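My grandmother's pepper sauce recipe fits on the back of a gas bill from 1980, and it's wrong. I know it's wrong because I've made it 59 times (I keep a notebook, don't laugh) and it tasted like hers exactly once. I was out of white vinegar that day and used the stuff from the pickle jar. So there's a clue, I guess!

What I've been doing for most of the last year is trying to get other people's family hot sauces to come out right, hoping theirs would teach me something about mine. That's how I ended up in Prundum in May, standing in a kitchen with every window open and my eyes streaming, while Iraís Huerta told me to quit stirring so much.

Iraís makes a sauce called Clilora. It's orange, it's thin, and it smells like a peach that got into a fight. She sells almost 600 bottles in a good month, mostly out of the hardware store in town, where they sit next to the register between the key rings and the seed packets. She used to make it in her mother's stockpot. Now she has two stockpots. That's the expansion.

"You're bullying it," she said, about the stirring. I put the spoon down.

The peppers sit in salt water for seven days before they ever see heat. I'd always figured fermenting was the fussy part, the part where you poison your cousins, and I'd put it off for years. It's mostly waiting. You chop, you salt, you push everything under the brine and keep it there with whatever heavy thing fits in the jar (Iraís uses a saucer and a smooth rock she boiled), and then you go live your life. Somewhere in the middle of the week it starts to fizz a little when you tap the glass. I found this so exciting that I called my sister about it. She was at work. 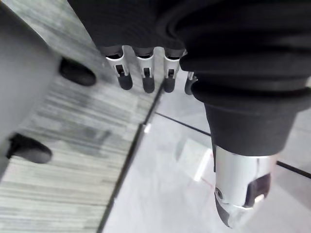

The other half of it is the fruit, and this is where families start yelling. Iraís uses dried apricots, soaked overnight, skins and all. Her aunt, who lives up the road in Valdovinos, thinks apricots are a crime and uses carrots, and the two of them haven't traded bottles since a Christmas that neither one would tell me about. I tried the carrot version on the drive home, parked at a gas station with a bag of plain chips. Reader, it was very good. I have not mentioned this to Iraís, and I suppose now I have.

I bought a third one at the same gas station, Runura, green and very sour, and it leaked all over my glove box. My car still smells like a salad. I'd buy it again.

Back home I started over with my grandmother's bill. She wrote "peppers, a bag" and "vinegar till it looks right" and "cook." No times. No salt at all, which can't be true, because the woman salted watermelon. My mother swears there was an onion in it. My uncle says there was never an onion in it and that my mother was always at band practice anyway, so how would she know. I've tried it both ways. I think there was half an onion, and I think somebody took it out before it went in the bottle.

But the vinegar thing kept bugging me. Pickle brine has salt in it, and garlic, and a bit of dill, and it's softer than what comes out of the jug. Then I remembered the crock. She kept a brown crock under the sink with a plate on top, and we were not allowed to touch it, and I'd always assumed it was pickles. What if the bag of peppers came out of the crock? What if she didn't write down the first week because everybody in that house already knew about it?

So batch 60 is in the closet right now -- red peppers, a little garlic, salt water, a saucer holding it all down. I don't have a boiled rock. I used a shot glass from somebody's wedding. It started fizzing last night and I stood there in my socks tapping on the jar like it was a fish tank.

If you want to try one of these yourself, use gloves for the chopping. I didn't the first time, and then I took out my contacts. Open a window before the pot gets hot, too, and send the dog to another room. Iraís says to taste the sauce cold, the day after, on something boring. Rice is good. She says a hot sauce straight off the stove will tell you any lie you want to hear, and then she made me wash both stockpots.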